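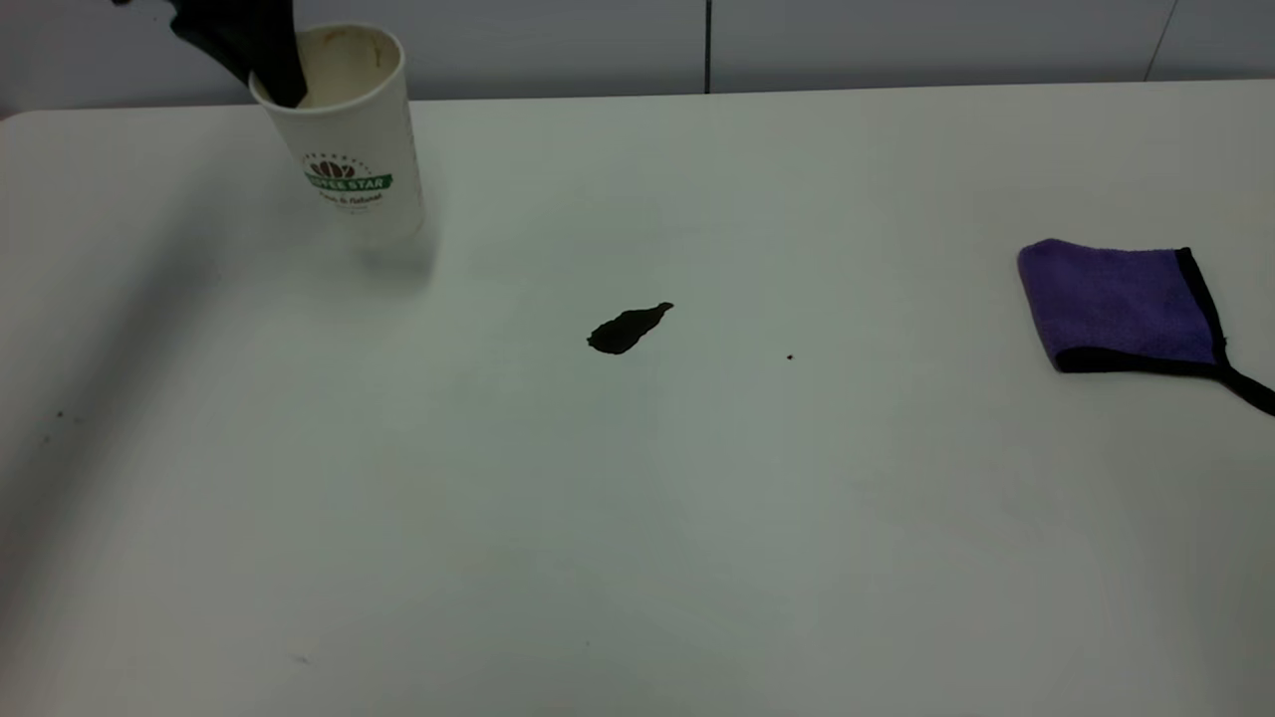 Study Spaces and Noise at the Retdale Campus Library

Student project report, Semester 2
Submitted 21/09/2024

1. Background

The library at Retdale was refitted over the summer. The old carrels on the first floor were taken out and replaced with open shared tables, and the quiet area was moved upstairs to the second floor. After the change, students in our year complained that it was harder to find somewhere quiet to read, and the library's feedback board had the same complaint on it most weeks.

Our group wanted to find out whether the first floor is too loud for study, at what times, and whether people who use it mind. We looked at the first floor and the second floor only. The ground floor has the loans desk and the printers and is not meant to be quiet.

2. Method

We took sound readings at 13 spots, eight on the first floor and five on the second. Each spot was marked on a copy of the floor plan so that all group members stood in the same place. Readings were taken with a hand-held sound meter borrowed from the physics store, held at seated head height for one minute. We wrote down the average and the highest value.

Readings were taken in the morning, at lunch and in the late afternoon, over two teaching weeks. We ended up with 494 usable readings. A few more were thrown out, mostly from one morning when the meter had been left on the wrong setting.

We also ran a short paper survey. It asked which floor the person was on, what they were working on, how long they planned to stay and whether the noise bothered them. Surveys were left at the loans desk with a box for returns. This was slower than handing them out but we did not want to interrupt people.

3. Results

The second floor was steady all day. Most averages were between 38 and 42 decibels, and the highest values nearly all came from the stairwell door, which closes hard.

The first floor changed a lot with the time of day. In the morning it was only slightly louder than upstairs. At lunch the averages went up to between 55 and 60 decibels, with the loudest spot being the one closest to the stairs. By late afternoon it had dropped again, though not to the morning level.

The spots along the back wall were quieter than those in the middle at every time of day. We had expected the window side to be quieter too, but it was not. The bus stop is on that side and the windows are often open in warm weather.

In the survey, people on the first floor were mostly doing group work or short tasks between classes, and most of them said the noise was fine. The people who said it bothered them had nearly all planned to stay two hours or more. Several wrote that they had gone upstairs first and found it full.

4. Discussion

The results suggest that the main problem is the number of quiet seats. The first floor is used in the way open tables usually are, and the people who chose it on purpose were happy with it. The complaints come from people who wanted the second floor and could not get a seat.

The Kallham campus library is a similar size and has kept a row of single desks on its shared floor, along the wall furthest from the stairs. We visited once and took no readings, so we can't compare the two properly, but the desks were well used.

We also looked at sound-absorbing panels. A quote for the stair end of the first floor came to $4000 with fitting, or $3000 if campus maintenance did the work. Panels would take some of the echo out of the lunch period. They would not add any quiet seats.

5. Limits of the project

Two weeks is a short time, and neither of them was close to exams. The library staff told us that October is much busier, and the pattern could be different then. The survey was also filled in by people who chose to pick it up, so those with a complaint are probably over-represented. Our meter was checked against a second one at the start but not at the end.

6. Recommendations

Put single desks along the back wall of the first floor and sign that side as quiet.

Fit a soft closer to the stairwell door on the second floor. This is cheap and would remove most of the loud peaks up there.

Leave the panels until the desks have been in place for a semester — if the lunch readings still draw complaints, get a new quote.

Repeat the readings close to exams, using the same spots. The marked floor plan and the blank recording sheets are in the appendix.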